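**Tuesday, morning. Surface for the bench, marbled sheet**

Continued from last week. The old plain top had too many scratches and the edge had lifted, so we changed to the marbled one, the grey-green with pale veins. The roll came from Plondwood. It was cut 8 mm too long and I trimmed it with the knife and the long steel ruler. The second cut is better than the first.

Panels: light grey at the back, bluish grey on the left, lavender-grey on the right. I wanted all three the same, but Jatach had only these in the thickness we use, and I did not want to wait until June. After one day I don't notice the difference so much. The lavender one gets finger marks very easily. Please hold it by the edges.

Joint at the back: the sheet must meet the base of the back wall in a straight line. The first time it was crooked toward the right corner. I took it up, cleaned the old glue with the plastic scraper and put it down again, starting from the middle and pressing outward with the rubber roller. I left weights on it for 40 minutes. 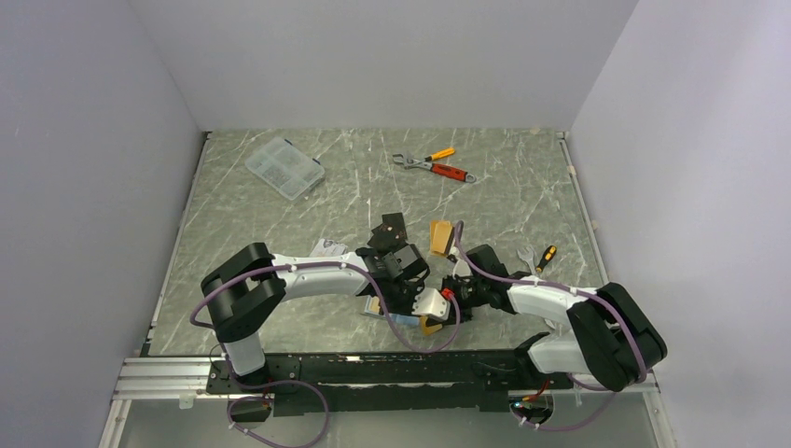
For the glue I used the Vidal one, the slow type. It gives enough time to move the sheet a little, but you have to put it very thin. Where I put too much, I had a small bubble, and I pushed it out to the side before it was hard. The remaining glue in the can is maybe enough for one more bench of this size. I wrote the opening day on the lid.

Rails: the thin metal ones go back on the left and right edges. On the right side I tightened the small fittings by hand first and then with the key, a quarter turn each. Do not use the electric screwdriver here, the thread is soft. One screw was damaged and I replaced it from the Storkbridge box (second drawer, the short ones).

Cleaning: only a damp cloth and a drop of soap. I tried alcohol on an offcut and it made the veins dull in one place. The offcut is in the shelf, with the spot marked in pencil, if somebody wants to see.

Still open:

- seal the back joint, clear sealant, thin line
- order 50 short screws, same length as before
- check the left panel with the level again
- ask Plondwood if the next roll can be cut exact

Room was 78 °F at noon. The glue paper says to stay below that, so for the next bench I will start earlier in the morning.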